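Corporate and Private Aviation: Notes for Session 2
Cabin Pressure, Cabin Air and How Passengers Feel on Landing

Welcome back, everybody. Last session we spent most of our time on range and payload, and I know a few of you left with your heads full of fuel figures, so I promise a gentler ride this time. We're going to talk about the air inside a business jet: how thick it is, how fresh it is, how dry it is, and why an owner who has never opened a performance manual in his life will still have strong feelings about all three.

If you missed the last handout, ask Defne Kahraman for a copy before you start the reading. She also has the sign-up sheet for the hangar visit in December.

Why cabin altitude matters

An airplane cruising at forty-some thousand feet doesn't keep its cabin at sea-level pressure. It could be built to do that, but the fuselage would have to be a good deal stronger and heavier, and every pound you put into the skin is a pound you can't spend on fuel or people. So the designers settle on a compromise, and we describe the compromise by saying what mountain you would have to stand on to breathe air that thin. That's the cabin altitude.

For transport airplanes the certification rules set a ceiling of 8,000 feet in normal operation. Many newer business jets do quite a bit better, and you will see the number printed proudly in the brochures. When you read one, look for the small print underneath! A cabin altitude means very little unless you know what altitude the airplane was flying at when it was measured. One manufacturer may quote the figure at maximum certified altitude and another at a typical cruise level, and the second will look wonderful next to the first even if the two cabins are much the same.

The quantity the structure cares about is the pressure differential, meaning the pressure inside minus the pressure outside. Keep that idea close by, because the homework leans on it. If you hold the differential steady and climb, the cabin climbs too. If you want to hold the cabin down while the airplane goes up, the differential has to grow, and the fuselage has to have been designed for it.

Each flight is one cycle of pumping up and letting down. A business jet generally flies fewer cycles in a year than an airliner does, and that gives its designers a little more freedom with fatigue. Sekar Liew asked last time whether that means a private airplane ages more slowly. In cycles, yes, very often. Corrosion keeps its own calendar, though, and an airplane parked by the ocean for months at a time can surprise you unpleasantly at inspection.

Who controls it

On older airplanes the crew set a landing elevation and a rate of change on a panel, and a pneumatic controller did the rest. It worked nicely, but a forgotten setting could give everybody sore ears on the way down. On modern types a digital controller takes the landing elevation from the flight management system, works out a schedule, and moves the outflow valve a little at a time so that you hardly notice. There are normally two channels, one active and one waiting, plus a manual mode behind both of them. Don't be put off by the word computer here. It takes inputs, it follows a schedule, it sends a command to a valve — and then it checks what the valve did. 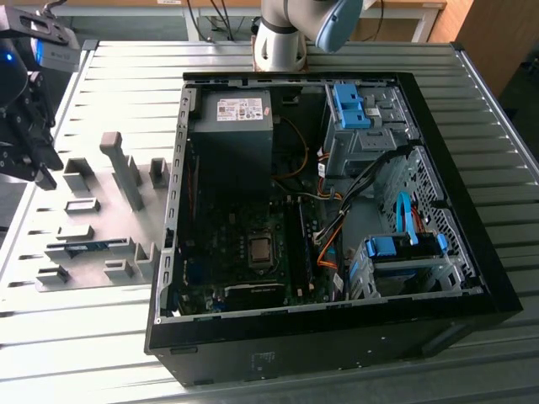

A desktop computer with the side panel off; the square silver part near the middle of the motherboard is the CPU.

The outflow valve deserves a moment of your affection. Air comes into the cabin at a fairly steady rate, and the pressure is managed almost entirely by deciding how much to let out. Close the valve a bit and the cabin comes down; open it and the cabin goes up. Students very often get this backwards on paper, so draw yourself a bathtub with the tap running and the drain half open, and think about the water level. I have been teaching this for many years and I still picture the bathtub.

Separate from the controller there are relief valves that protect the fuselage if the pressure inside gets too high, and others that open if the pressure outside is higher than inside (which can happen in a fast descent). These work by themselves and don't wait to be told.

Fresh air and dry air

In most jets the cabin air begins as bleed air taken from the engine compressors. It is very hot at that point and has to be cooled in the air conditioning pack before anyone would want to sit in it. Some cabins then mix it with filtered recirculated air, while others supply fresh air only. Sales people love to argue about this. My own view is that passengers notice drafts and temperature long before they notice the mixture.

Humidity is the stubborn one. Outside air at cruise holds hardly any water, so the cabin dries out over a long flight, and the few people aboard don't add much moisture by breathing. Humidifiers are available on some large-cabin types, but they need clean water, regular servicing and careful thought about condensation. Water that settles in the insulation blankets is dead weight, and sooner or later somebody has to pull panels and deal with it.

Our running case: the Flindard account

You'll remember that Flindard is replacing its airplane and has asked Sturnico, the management company, for a comparison of two candidates. Farzana Magsi's group is taking the cabin environment section and Damian Zieliński's group is taking noise. Please talk to each other. A cabin kept at 72 degrees with a roaring air outlet over the best seat will not be thought comfortable by anyone, and the two sections ought to say so in the same words.

For the cabin section, include the following:

Cabin altitude for both airplanes at the same cruise level
Maximum differential pressure, with the source
Fresh air supply and whether any air is recirculated
Temperature zones and where the controls are
Humidification, if offered, and what it adds to the servicing

Before next session

Read the chapter on environmental systems in the course reader, and do the first 2 problems at the end. Allow yourselves 30 minutes for the second one, which has a lot of unit conversion in it. Write your units on every line, please, even when it feels fussy.

Kulsoom Mengal will hold the help hour in the Brovuncombe room as before, and she's happy to go over the pressure schedule chart with anyone who found it confusing. Bring your own copy of the chart and a ruler.

Next session: cabin noise, sound-proofing weight, and the Alemneh interior survey.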